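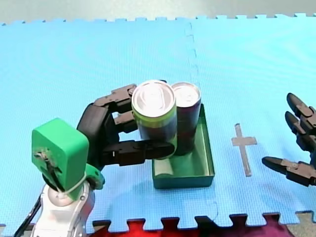
Page 3 of 21

Speaker notes: the dropped grip fault on the Jolelby cell

Start with the picture up. Give people a few seconds with it before talking.

The job is can handling. Two arms, two black multi-fingered hands, one shallow green tray. The left hand has a can. There is a second can standing in the tray right behind it. Point out how close they are, it matters for the fault.

Say what went wrong in one sentence: during a run in October the left hand opened while the arm was still moving, and the can it was carrying hit the floor.

Then the order of events.
- Arm lifts can, normal.
- Hand controller loses its link to the arm controller for 207 milliseconds.
- Hand restarts. On restart it goes to its default pose, and the default pose is open.
- Arm does not know the hand has restarted and carries on along its path.

Pause here. The people from Sukprasert will ask why the arm didn't stop. Answer: the arm was only watching its own joints. The hand status was being logged and that was all. We had assumed the hand would raise a fault on its own, and it does, but only after the restart is complete.

No one was hurt. The can was full and it split. Cleanup took longer than the reset. Somebody could have been reaching in to straighten the tray, and we had been allowing that between picks. We stopped allowing it the same afternoon.

Cause of the link loss. A connector on the hand cable had worked partly out. Wrist rotation pulled on it near the end of travel. We could repeat the fault by hand in almost every try once we knew which connector. Don't spend long on this, there is a full write-up in Editance under the cell name.

Changes made:
- Default pose on restart is now "hold last position."
- Arm stops if hand status is missing for 2 cycles.
- Strain relief added to the hand cable, both arms.
- No reaching over the mat unless both arms are in protective stop.

Still open: holding last position is wrong if the hand has closed on a person's fingers. Sokusex wants a low-force hold with a manual release. We have not tested that yet. Say so plainly if asked, and don't give a date.

Next page is the log trace. Skip it if we are past 2:30.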